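Home first aid, session 5. Notes for Monday group (O. Cunha)
May 18, 2020

Bring last week's sheet, we start from the bit on cuts and don't go back over it.

## 1. Packing the pouch

Most home kits fail on order. Everything is in there somewhere, but you find it with one hand while the other is dripping on the floor. So: lay it all out first, on a clear hard surface, wiped down. Kitchen table fine. Bed no good, small things slide into the covers.

Case with a zip all the way round beats a tin. Soft sides give a bit, lid stays open by itself. Put it at the back, open side towards you, bits in front, then pack from the bottom up.

Small sealed packets are the ones that go missing. Clear ones worst of all. Keep them together in a bag or with a rubber band. Check seals as you go: run a thumb along both ends, if an end lifts or has a pin hole, bin it. Don't "save it for practice" and then put it back in the kit (seen this 6 times at least).
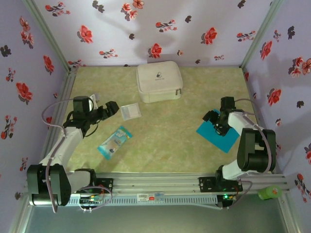
## 2. What goes where

- bottom: bandages, triangular sling, anything you use rarely
- middle: dressings, biggest at the back
- top: gloves, wipes, plasters. Gloves ALWAYS on top
- flat things (sheets, folded cloths) go in last, against the lid
- scissors point down, tape round the handle if they have no cover
- no tablets in the pouch, separate box, locked if children in the house

Write the date of packing on a slip and tuck it inside. Next check August, then every half year. Drahomíra Procházka has blank slips, ask her at the break, room 61.

## 3. Practice, in pairs

One packs, other watches and says nothing. Then swap. Then close the case, partner asks for one item, you get it out without tipping everthing on the table. If you have to tip, repack and try again.

Zip should close without forcing. If it doesnt, take something out, usually a second roll of tape.

For next time: do the same with your own kit at home, list what was out of date. Half a page is plenty. Burns after that, handout to follow.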